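Drukano grasp planner – FAQ

Last edit 08/02/2022, Filipa Lobo. Ask before changing defaults pls.

What does Drukano do?
Takes wrist camera input, proposes grasps, ranks them, hands the best one to the arm controller. Doesn't drive the motors. That's Grirnik, seperate repo, separate install.

Which version do I need?
Anything from release 2 on. Release 1 configs won't load – run the convert script first, then check the joint limits by hand. Convert script drops comments, so keep a copy.

Where do settings live?
One file per arm, in the config folder. Shared stuff goes in the base file. Arm file wins if both set the same key. Restart the planner after edits, there's no hot reload yet.

How fast does it run?
Control loop at 100 Hz on the lab machines. Planner is slower and runs on its own thread. If the loop slips you get a warning in the log, code 356. One or two at startup – ignore. A steady stream, look for something else eating the CPU. Usually the viewer.

Why do my grasp scores jump around while the arm is moving?
Motion blur, nearly always. Depth edges go soft, the segmenter grabs half the background, scores swing. Lit finger pads can also pull the auto exposure around. Lock exposure in the arm file and turn on skip_blurred. Planner then holds its last good estimate until a sharp frame comes in.

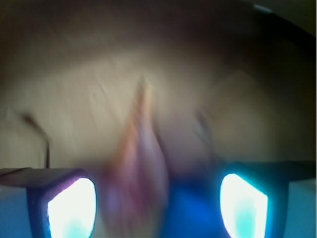

Can I run the planner without an arm connected?
Start it with the dry-run flag and point it at a recorded log. It plans as normal and writes the commands to a file, nothing gets sent.

How long are logs kept?
Last 4,000 grasp attempts, then oldest get overwritten. Need something longer, copy it to the Carvalho share. Not your home folder – quota.

Planner says "no valid grasp" but the object is right there??
Check the workspace box first. Then the mask in the viewer. Then the max opening in the arm file, people copy it from another gripper and forget.

Does it work with the Biltley simulator?
Mostly. Contact forces come out too high so slip detection fires early. Raise the threshhold in the sim config only. Proper fix planned for December.

Found a bug, now what?
Open a ticket, attach the log and your arm file. Both. Filipa goes through them in order.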